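Toltside Kitchens – Frequently Asked Questions

Last updated 23/12/2018

Do you charge for a home visit?
The first visit is free anywhere in Toltside or Nernside. Outside those two towns there is a flat fee of $100, and we take it off the final bill if you order from us.

Who will come to measure?
Faustino Cortés does all of our measuring. Please clear the floor along the walls before he arrives. He needs to get behind a freestanding stove if you have one, so let us know ahead of time if it can't be moved.

Can I order cabinets without having you install them?
Yes. Pickup is from the Bañuelos Street warehouse, Door 6. Bring your order number and a vehicle you can close up if rain is expected. We don't load roof racks.

What is the difference between the Lument 527 and the Lument 617?
The 527 is the shallower base unit and is mostly used in galley kitchens and laundry rooms. The 617 is the standard depth and takes a full-size sink. Both come flat or assembled – the assembled price is on the second page of your quote. 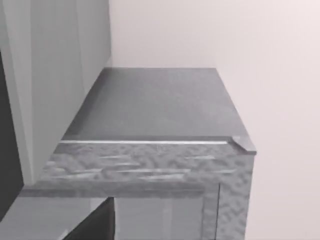
Doors and drawer fronts for the two sizes are not interchangeable. If you are replacing a single front, look for the number on the sticker inside the left side panel. Older units may have no sticker, in which case send us the width and height and we will check.

Can I change my order?
You can change anything until you sign the final drawing. After that we can still change handles and hinges, but not sizes or colors.

How long does delivery take?
Your delivery week is printed on the order confirmation. We call the day before with a morning or afternoon slot. The warehouse closes for the first two weeks of July and nothing ships during that time.

Do you take away the old kitchen?
Only if it was listed on the quote. We do not remove stoves, refrigerators or anything connected to gas.

What if a part is damaged?
Keep the packaging and tell us within six days of delivery. Small parts go out by mail. Panels and doors are brought on the next truck to your area – you don't need to send the damaged one back first.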